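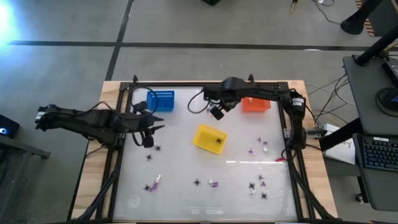
Trelledik Small Pieces: two-arm sorting by remote control

Shares 25 | Comments 4

Version note

The March release replaces the first one completely. If you have downloaded the first one, please delete it and do not mix the files. The gripper values were stored with the opposite sign in the old files, and a policy trained on both will learn to open when it should close. We know this from our own experience with a training run that we had to throw away.

What is in the data

Trelledik Small Pieces is a collection of demonstrations in which a human operator controls two robot arms and puts small plastic pieces into baskets. The release has 1,231 episodes, recorded at 25 frames per second. Every episode contains the joint positions of both arms, the commanded positions, the opening of both grippers, the camera streams and one sentence of instruction in English.

The work was done at the Trorkorum lab. Leire Alcaraz designed the task and wrote the recording software. Chantelle Magagula trained the operators, reviewed the episodes and wrote most of this card.

The task

The pieces lie scattered on a white work surface between the two arms. There is a blue basket, a yellow basket and an orange basket. The black spiders go to the yellow basket, the purple pieces go to the blue basket and the white pieces go to the orange basket. The rule of colours was the same during the whole project, and it is written in the instruction sentence of each episode.

In the full task the operator continues until all the pieces with a basket are sorted. In 660 of the episodes the task is only partial, for example "put the spiders in the yellow basket and leave the rest". These are useful if you want to study whether a policy follows the words or simply picks up everything it can see. They have the value "partial" in the field task_type.

Pieces of any other colour have no basket. The operator should leave them where they are, also when they are in the way. If one was moved by accident, the episode is kept and gets the tag touched_other.

How the robot is shown the task

Each follower arm copies a leader arm which the operator moves by hand. There is no scaling of the movement, so a movement of the leader joint gives the same movement of the follower joint. The gripper is controlled with a trigger on the handle of the leader.

The operators asked for force feedback, and we did not have it. They learned to stop the closing of the gripper by eye. This has a visible effect in the data: with the thin legs of the spiders, an operator often closes a little, looks, and then closes the rest. A policy will copy this small pause. If you don't want it, the script trim_pauses in the tools folder can shorten it, but please check the result, as the script sometimes shortens a real hesitation before a collision.

The spiders are the most difficult objects here. Their legs hook into each other, and when one spider is lifted its neighbour may come with it. The instruction to operators was to put both above the yellow basket and release, and not to try to shake one off in the air. Shaking threw pieces outside the reach of the arms too many times in the pilot sessions. The second difficulty is the release. A leg can stay on the step in the inner side of the gripper finger,

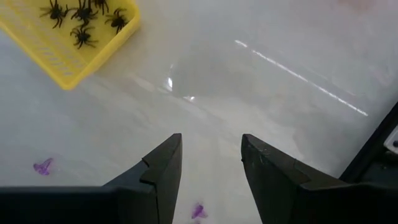

and then the operator must open fully and turn the wrist a little before moving away. You will find this turn in many episodes where the arm visits the yellow basket. We thought for some time about removing it. Finally we left it in the data, for the policy needs to see it as a part of the correct way to release.

Purple pieces are easier to grasp, but they are hard to see against reflections when the arm is very near. Operators were told to look at the wrist view only for the last part of the approach, and to use their own eyes for everything before.

White pieces on a white surface are a problem for everyone. Some operators preferred to leave them until the end, and others wanted to finish with them first. We did not give a rule for the order. In the metadata the field pick_order lists the order in which the pieces were taken, written afterwards by the reviewer.

Which arm does what

There is no strict division. The advice was that each arm takes what lies on its own side, and that the arms do not cross above the baskets. When a piece lay on the wrong side for its basket, the operator could carry it the long way or put it down in the middle and take it with the other arm. Direct hand-over in the air was allowed only for operators who had passed the hand-over exercise. Please look at the field handover if this matters for you.

While one arm is working, the other is often waiting above the surface. We noticed that every operator has a favourite waiting position. It can be used to guess who the operator was, so think about this if you want to split the data by operator. The operator field has the values A to D, for our four operators, and the names are not in the release.

Cameras

There is one camera on each wrist, one view from the top and one fixed view from the side. The streams are synchronised in software. The delay of the side view changes slightly between sessions, and the measured value is stored with each session in the file sync.json. For work where exact timing is important, we recommend the wrist views and the top view.

The exposure of all cameras is locked before each session. The ceiling lights are always on. The daylight was not controlled, and the Friday sessions were recorded in the late afternoon, so their images are darker near the end of the session.

Reflections on the surface are strong, most of all in the side view, where a basket also appears upside down below itself. Our first detector put boxes on the reflected baskets with good confidence. Leire Alcaraz made masks for the lower part of this view, and they are in the folder masks. Using them is optional. We trained our own baseline without them and it learned to ignore the reflection, but it needed more episodes to do so.

People may be visible behind the table in the side view. All persons who can be seen have given written permission. You must not use the data to identify them. 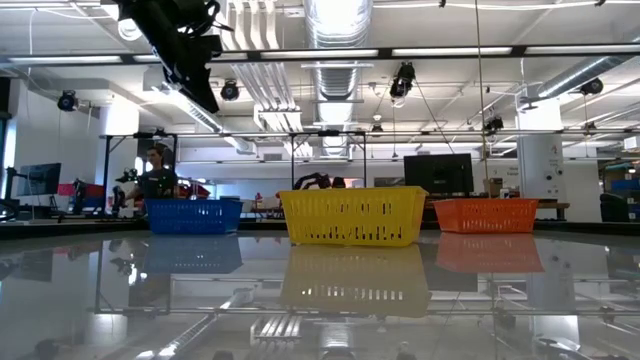
Resetting between episodes

The operator empties the baskets, drops the pieces on the surface by hand from a low height, and separates only those pieces which lie on top of each other. Then the baskets are put back. We wanted their positions to change a little, and for this reason there are no marks on the table for them. The yellow basket turns the most, as it is pushed by the gripper more often than the two others.

A small number of episodes start with a piece already inside a basket. This was permitted from the second week. They have the tag prefilled. It is a good test for a policy that has learned to count its movements and does not look.

Quality levels

good: the task was finished, with no collision and no help by hand.
usable: the task was finished, but a piece was dropped and taken again, or a basket was moved a long distance.
failed: the operator stopped, or a piece was lost from the surface, or a piece was in the wrong basket at the end.

Failed episodes are included. They are in a separate folder and are not loaded unless you set include_failed to true. The operator wrote one sentence on the reason directly after stopping, and these sentences were left as they were written, with spelling mistakes.

Folder structure

episodes/ one folder for each episode, with states, actions and video
failed/ the same structure
meta/ instruction sentences, tags, pick order, sync.json
masks/ for the side view only
tools/ loader, viewer, trim_pauses

The loader is tested on Linux only. The viewer opens all streams side by side, and on a slow disk it is better to switch off the side view first.

Known problems

The left gripper was changed for a spare during the project. The new one closes slightly further. Sessions after the change have gripper_left set to "b".

In some episodes the cable of an arm passes in front of the top camera. We did not remove them.

The words "spider" and "black piece" are both used in the instructions. They mean the same object.

Related data

The Quintanilla set uses the same arms and the same file format, with folded cloth in place of small pieces. The loader can read both. The Cirnov set has an older format and must be converted first. The converter is in its own repository.

Licence and contact

The data may be used for research and teaching. For commercial use please write to the Trorkorum lab before you download. Mistakes in the tags should be reported in the issue tracker with the episode number. Chantelle Magagula goes through the reports before each new release.

Share this page 25
Comments 4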